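Stivier Players
Minutes of the production meeting, 19 August 2021

Present: Kiros Mersha (chair), the musical director, wardrobe, front of house, stage management, four members of the company.
Apologies: the choreographer. 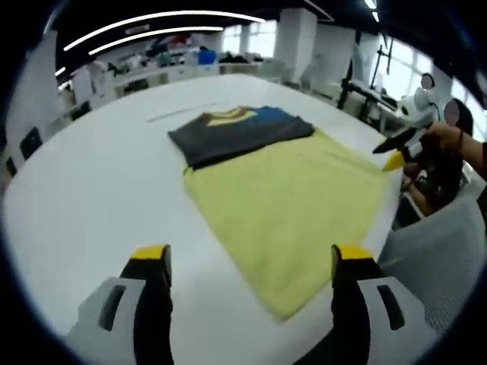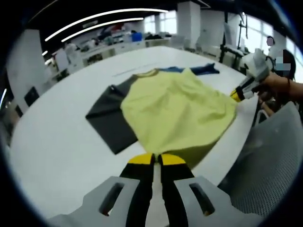 1. Minutes of the last meeting

Accepted, with one change. The minutes said the company was "excited" by the choice of show. Two members asked for this to be taken out, as they had not been excited and did not remember anyone else being so. Changed to "noted the choice of show."

2. The October show

Kiros confirmed that "Workneh" will go ahead as a full musical, with a band, for three nights at the Kellix Hall. The writer has sent a revised second act. It is longer than the old one. The musical director has read it and said there are now two songs in a row in which the same character decides to leave home, and she does not leave in either of them.

Stage management asked if the writer had been told the hall must be cleared by half past ten. Kiros said yes. Stage management asked if the writer had replied. Kiros said not on that point.

Agreed: one of the two songs goes. The musical director will choose which and tell the writer.

3. Auditions

Kiros reported that 42 people have signed up on the form. The chair called this a very strong response. It was pointed out that the form went out with the free ticket offer, and that last time a good many of the people who signed up wanted the ticket and did not sing. The musical director would like to plan for 12 serious candidates and be pleased if there are more.

There was a long discussion of whether to ask for a song from the show or a song of the person's own choosing. The argument for own choice is that people sing better. The argument against is that we heard the same ballad nine times in one evening. Agreed: own choice, 16 bars, and the pianist may stop anyone who goes on past that.

Recorded auditions will be accepted from anyone who can't come in. Wardrobe asked how we would know a recording had not been tidied up with software. No good answer was given. Callbacks will be in person.

4. Money

Balance is $1,636. Rights and the band deposit come out of that before a ticket is sold. The budget assumes 200 seats filled each night. Front of house said the hall has been that full once in her time, and that was for a school choir with parents. She would like to see the figures again at half that. Kiros thought this was gloomy. The rest of the meeting thought it was reasonable, and Kiros will redo the sheet before the next meeting.

A member suggested raising ticket prices. Not supported.

5. Nekix microphones

Nekix has offered us its wireless headset system at a reduced rate in return for its name on the program. The salesman's letter says the system "removes all sound problems." Stage management has worked with headsets in three halls and would like that in writing – along with who comes out on the night when one of them starts picking up taxis.

The musical director's view is that a cast who can't be heard over a five-piece band needs a quieter band. Some disagreement here. Agreed to ask for a free trial in the hall itself, with the band playing, before anything is signed.

6. Understudies

Kiros wants every lead covered. Stage management supports this but asked that understudies get at least one full run this time – last year they got a walk-through in the car park. Agreed in principle. No date was set, and stage management asked for that to be minuted.

7. Any other business

The key to the piano is missing again. Whoever has it, please return it to the hall office.

Actions
Kiros: revised budget; reply to Nekix asking for trial.
Musical director: cut from act two; letter to the writer; audition pianist.
Stage management: proposed date for the understudy run.
Front of house: past attendance figures to Kiros.

Next meeting to be called by Kiros when the budget is ready.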